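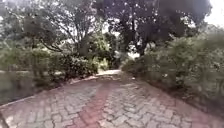

Clornwood path, gray pavers with the center stripe, at the bend.

January 4, 2008

Paving notes for the Prileo job. Walked the paths again before ordering anything. Level and straightedge in the bag, also the short steel ruler, which I will replace because the first inch is unreadable.

Gray section: joints first. Dirt and moss in most of them. Rake out by hand, no pressure washer, it takes the bedding sand with it. Check lip heights after raking. Anything over 6 mm gets lifted and relaid. Blocks to match color by eye, they vary too much for one batch.

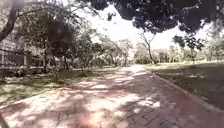

Edging is a separate line on the quote. Mustonen wants one price per yard for both sides and I don't think that works. The lawn on the right sits behind a raised curb, but on the left the grass runs up to the bricks with a soft, uneven edge, so finding the brick line comes before any pricing. Keep the spade away from the sapling on that side. Allow 2 days.
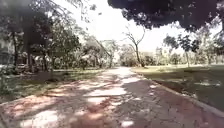 Still no decision on replacing or patching. Nirnden quoted 78 sample blocks, delivery in February, minimum order applies. I would patch. The surface is worn and cracked, and with the tree shade lying across it in blotches I don't trust a crack survey done by eye in sun. Redo it on an overcast morning with chalk, starting at the curb and working left.

To do: call about sand (13 bags), find the other line level, ask who has the gate key.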